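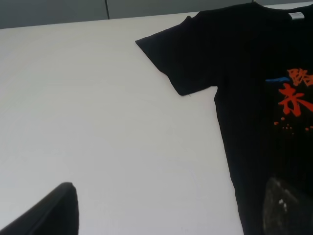 ## 4. Do comparison quotes predict what buyers pay?

Studies of renters insurance have tended to treat the quote shown on a comparison site as the price of the policy. We doubt that this is safe. A quote is an estimate built from a short form, and the company that issues the policy asks more questions before it commits. If the answers change the price for some buyers and leave it alone for others, then any study that stops at the quote will misstate who pays what.

The claim we test comes from the marketing of Sturora, a comparison site that says its quotes are "the price you'll pay." Earlier work on the Wenedley market repeated this claim without checking it. We had access to quote records and to the first bill for the same households, so we could check.

### 4.1 Sample

We began with 149 households in Wenedley that asked for a renters quote through Sturora and then bought a policy from one of two insurers, Ternach or Serra. All were quoted for contents coverage only. We dropped 20 households that changed their deductible between the quote and the purchase, as their two prices can't fairly be compared. A further 80 had bought a bundled auto policy at the same time. We kept these but looked at them separately, for reasons that will become clear.

The sample is small and it is not random. People who gave up after seeing a higher final price don't appear in it at all, so whatever gap we find probably understates the problem.

### 4.2 What the bills show

Figure 3 plots the first bill against the quote. If the site's claim held, the points would fall on a straight line. Among the bundled households they come fairly close to it, though part of that may be an accident of accounting. Both insurers apply the bundle discount to the renters side of the bill, which can hide an increase in the base rate. We would not read the match as evidence of accurate quoting.

Among the households without a bundle, the points sit mostly above the line. The widest gaps belong to renters who reported a past water claim, a question that the Sturora form does not ask. Ternach asks it at the payment step. Serra asks it afterward and adjusts the second bill, so our figure makes Serra look better than it should.

**Figure 3.** First monthly bill plotted against quoted monthly price, Wenedley renters. Bundled households are shown as open circles. The line marks equal prices.

### 4.3 Coverage limits

Price is only half of the comparison. Several quotes assumed replacement cost coverage, while the policies issued paid actual cash value, meaning the price of a used item on the day of the loss. For clothing and furniture the difference can be large. A limit of 2,000 dollars on one category of belongings also appeared in Serra policies but nowhere in the quote summary. A buyer who paid exactly the quoted price could still have received less than was quoted.

We asked whether buyers noticed. Our survey can't answer this well, as it relied on memory and went out in October, long after most of the purchases. The responses are reported in the appendix and we put little weight on them.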